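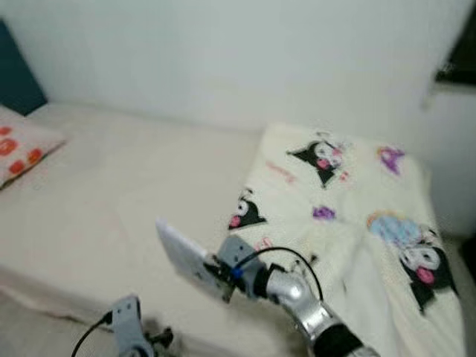
**Fitted sheet keeps popping off the corner, what do I buy**

Sidra Bugti, 17 August 2025

Moved to Studdale last month, bed is shoved up against the wall on one side. Every morning the sheet has come off at the wall corner. Every. Morning. Mattress is 10 inches plus a topper. Sheet is a Stilel queen, cream, washed it 3 times now. Did I shrink it? Or is it just too shallow? Don't want to spend much, rent is 732 and I'm still buying pans.

---

**fellel_road**

Topper is your problem. Measure the whole stack, mattress AND topper, then look for "deep pocket" on the package. Should say what depth it fits. If your stack is over that number it'll creep off no matter what you do.

Also do the wall corner first when you make the bed. Pull the bed out, tuck that corner way under, then the one diagonal from it. Most poeple do the easy side first and the far one gets whatever is left.

Cotton does shrink some in a hot dryer so maybe low heat from now on.

---

**Lykkegaard**

sheet straps. the clip kind, 2 across the corners at the head end. cheap, ugly, work fine

---

**marnie in the attic**

I just use a flat sheet and tuck it in lol. Never owned a fitted one that stayed put. My sister swears by safety pins but she's ripped two sheets that way so idk. Is the topper the slippery kind? Mine was, put a grippy rug pad thing under it and that helped alot. Check the return window on the sheet too, some places take them back even washed.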